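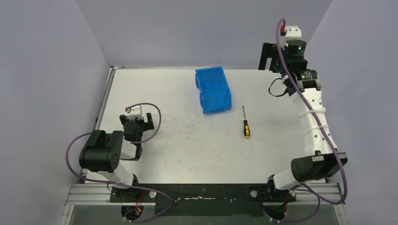

A blue parts bin and a screwdriver on a white tabletop.

Nenham firm lets staff pick their own hours, then asks for them back

2025-10-09

Print this article | E-mail to a friend

Laur, the Nenham payroll company that told its 113 employees in August they could work whenever they liked, has clarified that it would prefer they liked the hours between nine and four.

The change came in a memo sent to all staff last week under the heading "Freedom, Phase 2." Under the revised plan, employees may still set their own schedules, provided the schedules are entered into a scheduling tool called Jornova 14 days ahead, approved by a manager, and "broadly recognizable as a workday."

Edgars Bite, head of people at Laur, said the original policy had been a success and that this was why it had to be changed.

"We had people starting at noon, people starting at five in the morning, and one team that agreed among themselves to do Tuesdays on Saturday," Bite said. "All of that was allowed. We checked. It was very much allowed."

Trouble began with the company's main client, the furniture seller Stustell, whose accounts office called 2 times in one afternoon and reached the same cheerful recording. Stustell has 2000 workers on its payroll and likes to speak to a human about them before lunch. A spokeswoman for Stustell said the matter had been settled and that she had nothing to add, except that the recording was quite long.

Staff reaction has been mixed. One payroll clerk, who asked not to be named because her manager approves her schedule, said she had moved her hours around school pickup and hoped to keep them. She put in her request on Monday's form, was told it was the wrong form, and has since put it in again. A colleague in support said he had worked nine to five all along and had only learned about the flexible policy when it was withdrawn.

Bite disputes the word "withdrawn." The memo prefers "anchored."

Requests for the first anchored period are due at the end of the month. Managers have been asked to answer them promptly, at a time of their choosing between nine and four.

Print this article | E-mail to a friend

Search news Enter keyword Go

We use cookies to remember your settings and measure traffic. Accept | Manage choices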